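How to get age out of a job advert (and tell whether you've managed it)

Most guides to "age-friendly recruitment" are written by people with a badge to sell. I have sat through enough of their webinars to be wary of the whole genre, this page included. So treat what follows as a working method, try it on one advert, and throw away whatever doesn't help.
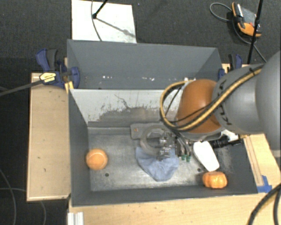
The method is for small and middling employers who write their own adverts. If you have a legal team, use them. I'm not a lawyer and none of this is legal advice. The Equality Act covers age in Great Britain, Acas has free guidance on it, and you should read that before you read me.

What you need

One real advert you've already used, the older and more copied-from the better. The job description behind it. An hour without your phone. And one person who does the job now, who doesn't manage anybody, and who will tell you when you're talking rubbish.

Step 1. Print it and cross out the adjectives

All of them. "Dynamic", "energetic", "fresh", "vibrant", "driven", "passionate". Don't argue yet about which are ageist. People get stuck here for a whole afternoon, with one camp insisting that "energetic" is code for "under thirty" and the other saying their mum is energetic and she's 71. Both are probably right, and it doesn't matter, as the word was doing no work to begin with.

When I did this with an advert for a stock controller at Lomel, a wholesale business I used to do odd bits of work for, what remained was a job title, a salary and one sentence about stock. The person who wrote it was quite upset. She had thought it was a full page of information.

If the crossed-out advert still reads like a job, good. If it doesn't, you've found out something about the advert that has little to do with age.

Step 2. Deal with the years

Two kinds of number turn up in adverts and both cause trouble.

The first is the minimum: "at least ten years' experience". Ask what a person with ten years can do that a person with four can't, and write that down in place of the number. Sometimes there's an answer, such as having run a year-end close alone or handled a recall. Often there's a long silence and someone says "well, we've always asked for ten".

The second is the ceiling, which is usually disguised. "Two to three years' experience" sounds harmless. It's really a pay grade wearing a hat. If the pay is low, print the pay and let people decide for themselves whether they want it. Plenty of people in their fifties and sixties want a smaller job than the one they had, and they're tired of being told on the phone that they'd be bored.

"Recent graduate" belongs here as well. You may mean "we'll train you". Write "we'll train you".

Step 3. Take the word "overqualified" out of the building

This one isn't in the advert, it's in the heads of whoever reads the applications, but fix it at the same time or the rewording is wasted.

Tell your sifters they may not reject anyone for having too much of something. If they think a candidate will leave after six months, they must put the question to the candidate. I've heard the objection that this wastes interview slots. Perhaps it does, now and then. I've also seen 24-year-olds leave after six months, and I've never heard anyone propose sifting them out for it.

Step 4. Look at the form as well as the words

An advert can be spotless and lead to an application form that asks for date of birth on the first screen. Go through your own form from start to finish, as an applicant, with an invented name. Note every place where it asks for:

– date of birth
– dates for school or first qualifications
– a full job history with no cut-off
– a photo
– a video answer recorded against a countdown

Date of birth can sit on the separate monitoring form, which the sifters don't see. School dates can simply go. For job history, "the last ten years, plus anything earlier you'd like us to know about" works well enough.

The form I know best is the one in Jurno, the applications software that my last employer bought. It had the date of birth box switched on when we got it, and it took me until December to find the setting that turned it off. It was under "Branding". I make no comment on that. Whatever you use, look in the silly places.

Step 5. Be careful with "all ages welcome"

Here I part company with the badge people. A line at the bottom saying you welcome applicants of all ages costs nothing, and readers know it costs nothing. I wouldn't ban it. I'd ask what else on the page backs it up.

Things that do back it up: hours stated plainly, with any flexibility spelled out. Training open to everyone, with a line on what it covers. A named person to ring, and a phone that is answered. The physical demands described as they are ("you'll lift boxes up to 15 kg, with a trolley for most of it") so that a reader can judge for themselves. Anyone of any age with a bad back will thank you.

Things that don't: a photo of a grey-haired man laughing at a laptop.

Step 6. Read it aloud to the person who does the job

Sit down with them and read the whole thing out. Ask two questions. Is this the job? Would you have applied?

Teodoro Cortés, who fitted kitchens for most of his working life before going to the trade counter at Rutby, did this for me and stopped me at the second line. I'd written "fast-paced environment". He said it was dead until eleven and then it was plumbers. We put in the bit about plumbers. It's still my favourite line in any advert I've had a hand in, and it told applicants far more than I had.

Don't skip this step because it's awkward. It's the only one where somebody can catch you out.

Step 7. Check whether anything changed

Most schemes go quiet at this point. They'll tell you how many firms have signed up, and not much about who got hired.

You can check for yourself, on a small scale, if you collect ages on the monitoring form and keep them apart from the applications. Compare three stages: who applied, who was interviewed, who was offered. Use broad bands. If older applicants come in and vanish before interview, your advert is fine and your sifting isn't. If they never apply, go back to Step 1, or look at where you advertise.

Then be modest about it. A firm called Mansilla sent round a proud email saying that a reworded advert had brought in 34 applications where the old one had 2. I asked whether the pay had changed. It had. I asked whether they'd posted it in the same place. They hadn't. I still think the rewording was an improvement, but I couldn't tell you how much of the 34 it deserves, and neither could they.

With small numbers you won't prove anything in a year. Keep the records anyway, tidily and with names removed, and look at them over several rounds of hiring.

Common mistakes

Swapping one code for another. "Mature" and "seasoned" are no better than "young" and "fresh". If you wouldn't accept the one, don't write the other.

Running the text through a checker and stopping there. Word checkers are useful for catching things you've gone blind to. They'll flag "young" in the name of a street and sail past "you'll fit right in with our Thursday pub crowd".

Making it the job of the oldest person in the office. They have other work to do and they may not care to be consulted as a specimen.

Doing one showpiece advert and leaving the template alone. Whoever hires next will open the template, and back comes "dynamic". Change the template first if you only have time for one thing, and delete the old copies from the shared drive while you're in there.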